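Home | Catalogue | Reading Challenges | For Reviewers | Media | Contact

MEDIA RELEASE

Parnlow Press opens reviewer registration for the Juhl mystery reading program

Parnlow Press has opened registration for its winter reading program, which covers the 17 titles in the Juhl mystery series. The program begins in June and runs for six months. Registration is free and is limited to 40 reviewers.

Each participant selects a minimum of three titles and posts one review per title on a blog, a library forum or the Onerine catalogue. Titles may be read in any order. The first three novels form a continuous story and are supplied as a single file.

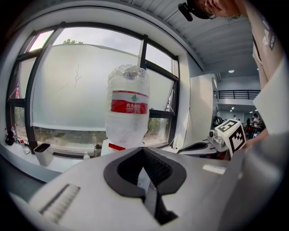

Review copies are issued in EPUB and large-print PDF. Download codes are sent by email at the start of each month and remain valid until the next set is issued. Print copies are not part of the program, but participants may review a borrowed or purchased edition and should state which edition they used. Page references should follow the revised paperback numbering, as chapter breaks in the earlier hardcovers differ.

Reviews must be at least 300 words and must carry a disclosure line if a free copy was supplied. Plot details from the final third of a book are to be placed behind a spoiler label. Parnlow Press does not edit reviews, and ratings have no bearing on continued participation.

Links are lodged through a form on the program page, which closes at 5 pm on the last day of each month. Links received after that time are carried over to the following list.

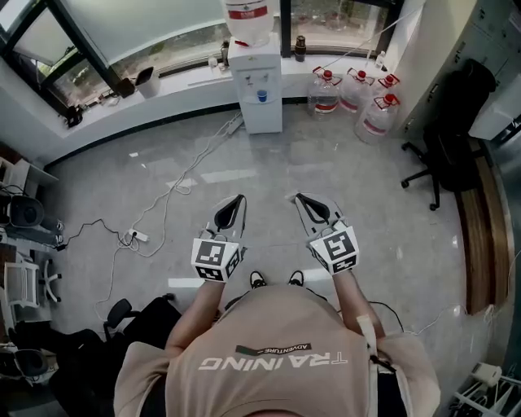 Can a review posted before the program began be counted?

Older reviews are accepted if they are reposted during the program with a new link and the original month of publication shown at the top. Each participant may submit one such review.

The typeset files were prepared by Drallitex, which also produced the new series index. The index lists recurring characters by title and chapter and will be available to registered reviewers from July.

Applications are processed in order of receipt. Media and library enquiries should be sent through the Contact page, marked "Juhl program".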